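FOR IMMEDIATE RELEASE

Skeninlow Market Hall to Reopen Its Lunch Tables, Wobble Mostly Cured

KOLLAVCOMBE, Tuesday, September 23, 2025. After a winter, a spring and most of a summer spent eating sandwiches on the loading dock, the regulars of Skeninlow Market Hall will soon have somewhere to put their elbows. The Hall's shared dining room reopens this Saturday at 11 a.m. with 26 tables, a new floor and a roof that has so far kept its opinions about rain to itself.

The room closed in January when a section of ceiling came down overnight onto the pickle counter. The pickles were insured. The counter, a later reading of the policy showed, was not.

"We told people six weeks," said Tipene Whitcombe, manager of the Hall. "I would like to apologize to everyone who believed me, and to congratulate the ones who laughed."

Repairs were carried out by Killen, the local building firm, which replaced 2,365 square feet of floor and found three earlier floors underneath. One was in better shape than the one on top and has been left in place near the coffee stand, where visitors may admire it free of charge.

The tables have been dressed by the stallholders, who were asked to agree on a color scheme and declined. Each stall picked its own covers. Gingham is well represented. So are lemons, sailboats and one map of Portugal.

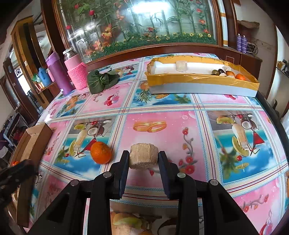

What's for Lunch

Eleven food stalls will trade on opening day. Chávez, the soup and tamale stall that has held the corner by the east door through four managers, returns with its full menu and its old prices, the second of these until the end of the month only.

Newcomer Ratih Manurung will sell fried noodles and a chili sauce that comes in two strengths, "regular" and "ask me first." Jacinto Maldonado's pie stand is back as well, with longer hours and the same line.

The first 1,000 visitors on Saturday get a coffee token. The printer delivered 1,009, so a little lateness will be forgiven.

Hours and Getting There

The dining room is open Tuesday through Sunday, 11 a.m. to 7 p.m. Entry is free. Parking behind the Hall is limited, as it has always been, and the bus stops outside the front door. Dogs are welcome on the patio.

Press contact: Anayeli Villaseñor, Skeninlow Market Hall office, weekday mornings.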